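Notebook, June, started 10.40

Back on the trait questionnaire today. Tsz-kin Man finished entering the retest sheets last night (hero!) so I finally have both rounds side by side, 85 people at time one and all but a few of them at time two. We're calling the short form Nunetent now, after I lost the argument for something pronounceable. It has 29 items, and I still think a couple of those are asking the same thing in a different hat.

First look: the sociability items hang together nicely. The orderliness ones don't, and I spent most of the morning grumbling at them. Item 12 ("I leave things where they fall") seems to pull in people who are just tired, which makes me wonder if we're picking up mood and calling it character.
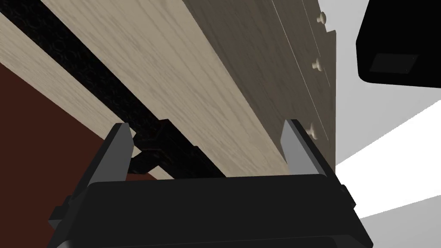

Orderliness is the bit I want to rewrite before the Tandthorpe group get their copies. At the moment every item is about desks and paperwork, so anyone without a desk has to guess what we mean. I'd like some household ones in there, cupboards and so on. A plain brownish-grey wooden cabinet front like this one would do fine as a prompt: you ask people what they'd expect to find behind their own, and how much it would bother them if a visitor opened it. Chak-lun Sin thinks the visitor part drags in embarrassment, a separate trait altogether, and he may well be right. Trying both wordings on 20 people first.

After lunch I ran the resampling again with 1,000 draws. The interval for orderliness is still horribly wide. Dropping item 12 helps a little, dropping 12 and 17 helps more, but then we've hardly got a scale left! Saved both versions in the Stundska folder with the scoring key.
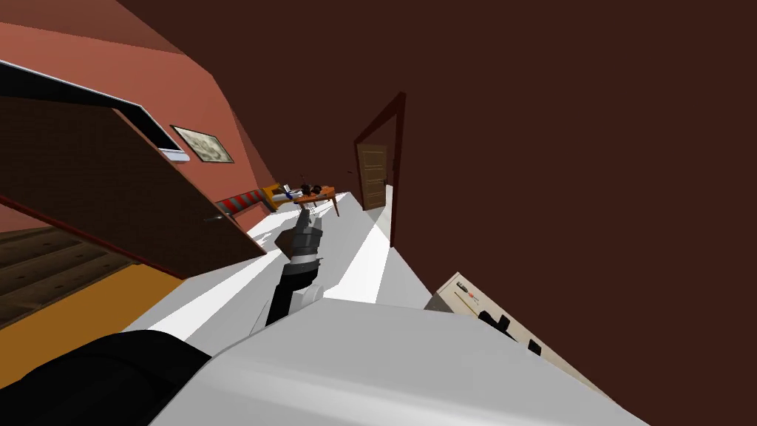
Hallway, tilted view, with the big dark brown wall on the right.

Note to self, the reverse-scored items were NOT flipped in the first export. Chang's old script does it, mine doesn't. Redo the table before showing it to anyone.

Still to do: new wording for 12, ask Tsz-kin about the blank sheets, find the stapler.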